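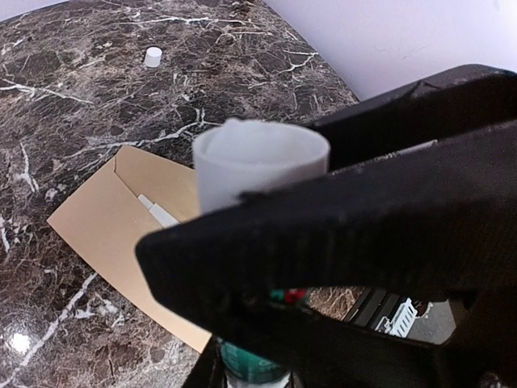 A white cup between two dark gripper fingers.

Police in Gorkham searched 50 apartments and storage units in May as part of an investigation into a network accused of recruiting for a banned extremist group. The operation involved 700 officers and ended with two arrests, the district prosecutor's office said.

Investigators seized phones, cash and printed leaflets from addresses in Gorkham and neighboring Brudadov. Prosecutor Hongmei Hao said the suspects had approached newcomers at a shelter on Mogensen Street, offering help with paperwork and housing.

Both suspects deny the charges and remain in custody. The Interior Ministry's regional office in Fuleck said the inquiry would continue and asked residents with information to contact local police.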